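Pamport sidewalk localization fault

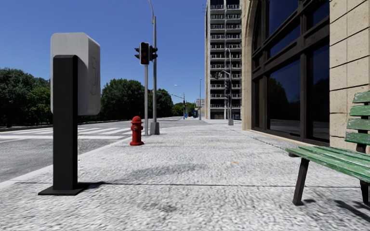 The Pamport sidewalk localization fault was a software defect in the Pamport, a wheeled delivery robot developed by Jollosik and tested in simulation before street use. The defect caused the robot to lose its estimated position on wide pavements and, in some runs, to steer toward the road while reporting normal status. It was traced to the handling of depth returns from large glass surfaces. The test block on which it was reproduced has a beige stone building on one side, with a huge arched window that reflects sky and trees, and a road with a striped crosswalk on the other. A fire hydrant, a signal pole and a street lamp pole stand near the curb and served as landmarks for the position estimate.

Discovery

The fault was first logged by Souad Zaki, a test engineer, during a regression series of 100 simulated runs. In 8 of them the robot left its planned path. The remaining runs showed smaller errors that the route follower corrected. Because no collision was recorded, the series was at first marked as passed. The result was changed after Zaki compared the planned and driven paths, and the defect was entered as ticket 2613.

Cause

The Pamport matched laser returns against a stored map built with the Ernix mapping library. Mirror-like surfaces in the simulator produced false returns at the distance of the reflected object. The matcher treated these points as solid and gave them the same weight as returns from poles and walls. When the false points outnumbered the valid ones, the estimate shifted sideways and the controller steered to cancel an error that did not exist.

A second defect hid the first. The health monitor checked how well the points agreed with one another but did not compare the estimate with wheel odometry. A consistent set of wrong points therefore raised no alarm.

Correction

Version 4 of the localization module lowered the weight of returns from mapped glass and added an odometry check. If the two estimates disagreed beyond a set limit, the robot stopped and requested a remote operator. Lleucu Prosser, who reviewed the change, required that the stop be tested separately from the new weighting. The release was approved on 20/09/2019.

Remaining limits

The correction depends on glass being marked in the map. Windows installed after mapping are handled only by the odometry check, which is less reliable on loose or uneven ground. A later review by Youssra Helmy recommended a polarized camera as a second source. It was not adopted.

See also: Ernix; Odometry drift; Protective stop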